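April 14, 2024

Slept badly again, so I'm up early with coffee and the Mandarin workbook, which I swore I'd have finished by now. I'm on chapter 3. There are 20 chapters! Golnar started the same week as me and she's already writing little notes to her teacher, but she also speaks four other languages, so I refuse to feel bad (I feel a bit bad).

The thing I've finally cracked, I think, is measure words. Everything I've ever tried to memorize from a list has slid right out of my head, and then Elīna told me to tie each word to something I'd really want to hold. So bāo goes with bags and packets, and tǔdòu is potato, and now I walk around muttering yì bāo, liǎng bāo, sān bāo like I'm casting a spell. 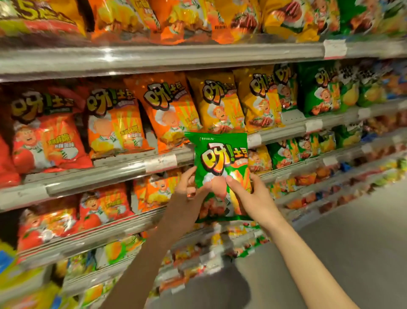 Tones are another story. I did the listening drill with Kristaps over the phone last night and he laughed so hard at my third tone that he had to put me down and go get water. Apparently I dip like I'm asking the world's saddest question. He wasn't much better when it was his turn, for the record.

My flashcard pile is up to 154, and I'd love to hit 200 before the trip in July. Silvan says I should toss the easy ones, but the easy ones are the only reason I keep going! I like flipping over "cat" and feeling like a genius for one second.

What I want next is more reading out in the wild, signs and menus and packaging, anything with big silly lettering. The workbook font is so tidy that cartoon characters throw me completely. I got 土豆 without help, though, and I'm still pleased about it. 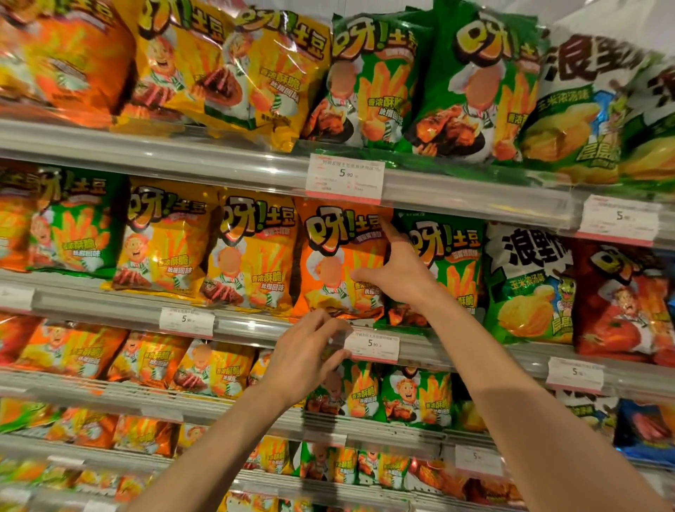
呀!土豆 on the orange bag. Yā, potato!

Okay, coffee's gone cold. Two more pages, then I have to call Mom back and find the other half of my notes, which I think are in the car.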